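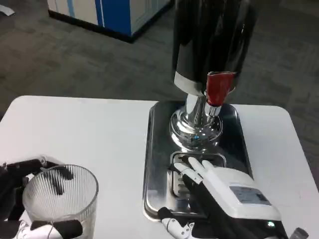
I got the equipment budget for the year approved on Friday, and it is smaller than the one I asked for. That is normal. I run a small test kitchen project that builds serving tasks for robots, and most of what I buy is dull: trays, cups, filters, spare parts, cable. The arms come out of a separate pot of money and were settled before I took over the spreadsheet. What I plan for is everything the hands touch, and this year that list starts with the drinks station. The dispenser with the red tap handle was the first line I filled in, along with the steel drip tray under it and the slotted grate at the front. A ribbed tumbler turned out to be a good buy too. The ridges give the fingers something to press on, and glasses like it are sold in most kitchen stores, so I can replace one the same day.

I asked two suppliers for quotes. Gadico sells catering equipment and quoted for the station as a set. Lilness sells the same sort of thing piece by piece and came in lower on paper, but they charge freight on each order, and I order in small batches. Once I added a year of freight to the Lilness quote the difference was gone. I went with Gadico for the station and kept Lilness for baskets and trays, where I know the sizes already.

The larger item is hands. A hand is the part that wears out, and it is also the part with the longest wait. I used to budget for repairs as a percentage of the purchase price. I stopped doing that because it told me nothing about when the money would be needed. Now I write down which parts I expect to replace, how many, and in which month. For this year that comes to 3 sets of fingertip pads and 2 spare thumb assemblies, with the first order going in at the start of April. The maintenance line is $3,000 in total. If it runs over I will have to take it out of travel.

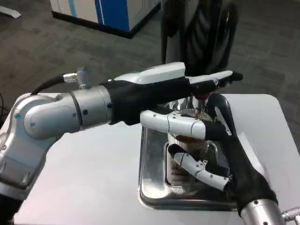
Should you buy gloves for the hands, or spend the money on spare shells and pads? Buy the gloves first, because they cost very little next to any part of a hand, and then see how fast the pads wear before you stock up on them.

I keep gloves on their own line in the budget so that they don't get lost under "miscellaneous." They go on and come off often, they get dirty, and people forget to reorder them. A fabric glove can also change how a finger closes on something thin like the rim of a basket, so I try to stay with one kind for a whole project. Changing suppliers halfway through to save a few dollars cost me a week last year.

Software was the other decision. We plan jobs in Bremora, and the license is up for renewal. The price went up, but moving to something else would mean redoing all of our task lists, and I don't have the hours for that. I renewed for one year. I also looked at Thakur for inventory and decided a spreadsheet is enough at our size.

What I left out this time: a second table, a rolling rack, and a better scale. The scale is the one I regret, and it goes back on the list for next year. If you are putting together a budget like this, get the freight and lead times in writing before you compare prices. I had one supplier quote a delivery time on the phone that didn't match the order form, and I had already promised the date to other people.

Next I have to label the shelves and get the April order typed up.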